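From: Blagoje Grgić
To: Senbridge sewing list
Subject: Re: [senbridge-sewing] Hemming trousers, how much to leave?

Slavica Georgiev wrote:
> My son is still growing and I want to let the hem down next year.
> How much cloth do you leave inside? And do you wash before you cut?
> Montri told me 5 cm but it looks heavy to me.

Dear Slavica,

Montri is right for wool, but for cotton I leave a little less, and I sew the inside fold with a long loose stitch so it opens easily. Please wash first. I once cut a new pair before washing and they became too short for me and went to my nephew.

For the thread, I use Nurner, the 467 shade for dark green. One spool has 600 meters and it will last you many years. Press the fold with a damp cloth and wait until it is cool before you move it. When you let the hem down later, the old line will show. White vinegar in water helps, but not always fully.

Zorica asked about the November meeting. I can bring my iron and 30 pins, but somebody else must bring the long ruler.

I work at the table by the wall, the light is better for me there.

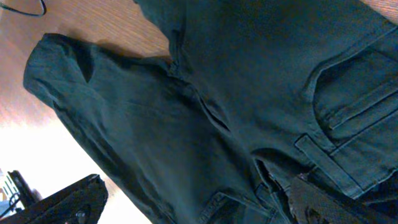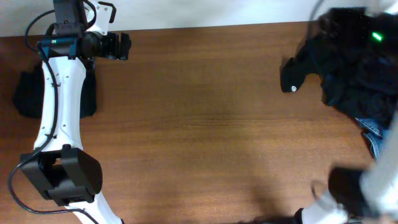 First photo: the green trousers. Second photo: the table and the wall behind it.

With kind regards,
Blagoje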